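## 4. The reissue and its talkers

Anniversary editions are sold twice, once as records and once as conversation. The record trade has counted the first kind of sale for decades. The second kind, in which the surviving members of a band sit on stools and agree that the drums were recorded in a stairwell, has mostly been left to fans, who keep better notes than we do.

Our material comes from Kodport, the radio archive, which holds 186 broadcast interviews tied to rock and pop reissues. We dropped any program in which the artist only introduced songs, and any in which the artist failed to turn up. The second group was larger than we had hoped. Each remaining interview was transcribed by hand and split into anecdotes, an anecdote being any stretch of talk with a past event in it and at least one person who comes out of it badly.

Coding followed the scheme in Section 3. Two readers worked separately and then met to argue. Most arguments concerned the label "spontaneous," which one reader wished to retire altogether after hearing a bass player remember the same parking ticket, with the same pause, on three stations.
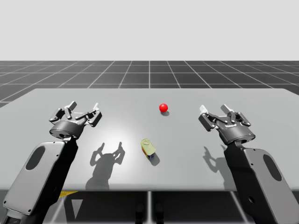 **Figure 6.** Simulated tabletop with two arms, a red ball and a small container.

*By Troels Hjaltested*
*December 13, 2024*

### 4.1 How old stories travel

The Uslow interviews show the pattern most clearly. The band's second album sold 300 copies in its first April and was treated as a private matter until the reissue, when it became a lost classic that everyone in the business had apparently been playing at home. In the earliest interview the singer says the long fade on the closing track was a mistake. Two stations later it is "a happy accident." By the end of the promotional run it is an idea he had been carrying since school, and the guitarist, who had told the first version, can be heard agreeing.

We don't think anyone is lying. Hosts ask the same questions because the press sheet suggests them, and a story that got a laugh on Monday will be told again with the slow parts removed. What is left after a few weeks is short, well shaped and hard to check.

Live audiences speed this up. Where listeners were invited to put questions to the band, the questions themselves often contained the anecdote, and the artist had only to confirm it. One Lykkegaard caller took so long to describe the breakup of the group that the drummer thanked him and asked how it ended.

### 4.2 What the box set does to the interview

Price matters more than we expected. The Mondosis box was limited to 2,000 numbered copies and came with a hardback book, and the interviews promoting it refer to the book constantly, sometimes by page. Here the anecdotes barely change from station to station. They had been printed, and the band had evidently been told to read them.

Cheaper reissues leave more room. With no book to contradict, members contradict each other, and the coding sheets fill up nicely. Scholars hoping for candor should probably look for the single-disc edition with the thin booklet, preferably one where the manager was out of the room.

A difficulty remains with archived broadcasts that survive only as edited repeats. Editors cut silence, coughing and disagreement, and we would have liked to keep all three. For these programs we coded what was there and marked the transcript with a small "e," a symbol the second reader came to resent.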